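From: Soledad Bermúdez
To: girneo-bimanual list
Date: 2022-10-11
Subject: Re: [girneo-bimanual] Left gripper letting go mid-fold, no fault raised

On the Trernden list digest, R. Abdella's group wrote:

> We see the left gripper open by itself during towel folds. It happens
> after the first lengthwise fold, when both arms take the short ends. No
> fault bit, no entry in the servo log, command stays at "closed". Cable
> swapped, no change. Firmware is the one shipped with the June bundle.
> Has anyone else seen this, and is it the servo or the controller? We
> would like to know before we order parts.

Same symptom on our cell, same firmware. I don't think you should order parts yet. Summary first, details after.

The gripper does not open on command. The servo goes into torque limit, stays there past the thermal timer, and the firmware drops holding current to 2 percent of nominal without setting the fault bit. The fingers are then free to back-drive, and any tension on the cloth pulls them apart. The position reading changes, but the Vidbridge bridge process only publishes gripper position when a new command arrives, so the log shows the last commanded value. That is why it looks as if nothing happened.

How we got there: we ran 400 folds with the stock grasp profile and logged the servo bus directly with a passive tap, bypassing the bridge. The left gripper released in 34 of them. In every one of those the current had been at the limit for at least 7 seconds before the release. The right gripper never released, and its close setpoint in our config file is slightly wider. Setting both to the same value moved the problem to the right side as well.

Our cell during the towel task, two overall views and one from a gripper: 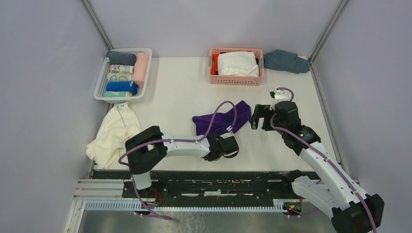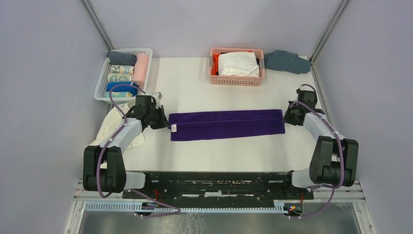
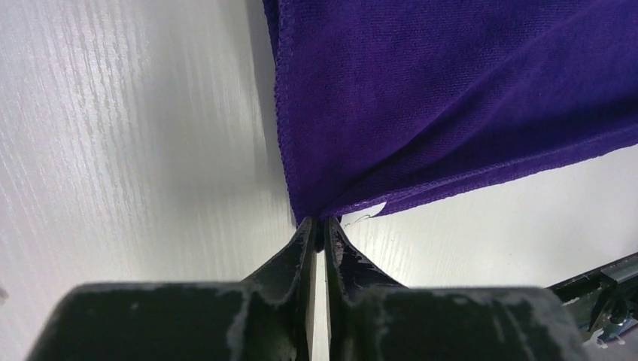 The stock profile closes to zero width and waits for the stall. On a folded edge the fingers can't reach zero, so the position error never clears and the integral term winds up to the limit. On a single layer the remaining error is small enough to fall inside the deadband most of the time. Hems and bunched corners are the bad case. If you only test on thin shirts you may never see it.

Things we ruled out:

Cable. We did the same swap you did. No change in release rate, no CRC errors on the bus in either configuration.

Supply voltage. Logged at the base connector. It sags when both arms lift together, but the sag does not line up with the releases.

Finger wear. A worn pad will let cloth slip, and slip looks similar in a video. In slip, though, the fingers stay shut. With the bus tap you can see them move apart, so the two are easy to tell apart once you have the raw position.

Workaround, which we have been running since last week:

1. Close until current reaches your chosen threshold, then read back the position and make that position plus a small inward offset the new setpoint. Do not leave the setpoint at zero.
2. Cap holding current below the torque limit. Ours is at a bit over half and still carries a damp bath towel.
3. Patch the bridge to publish position on every bus cycle. The change is one line in the gripper node, in the block that checks for a pending command.
4. Add a watchdog on the difference between commanded and actual width. If it grows while the state is "holding", stop both arms.

Item 4 is the one I would not skip. When one side lets go, the other arm keeps pulling along its planned path with no load on it. With a towel the result is a bad fold. We also use the same profile to hold a rigid tray between the grippers, and there a release drops the tray and can swing it toward whoever is at the front of the table. Until the watchdog was in, we kept people outside arm reach whenever the program was live, including during teach mode. Please do the same.

I have not tested the older firmware, so I can't say if the missing fault bit is a regression. If someone on the list still has a unit on it, a long stall test with the bus tapped would settle that. Block the fingers with something stiff, command zero, and keep hands clear while it runs.

Two requests for the Abdella group. Please post your close setpoints for left and right, and the ambient temperature in your room. Our thermal timer seems to start earlier late in the day, but I don't have enough runs to say so with any confidence.

The tap script and the bridge patch are in the Girneo file area under gripper-release. The raw logs are too big for the list; write to me off-list for those.

Soledad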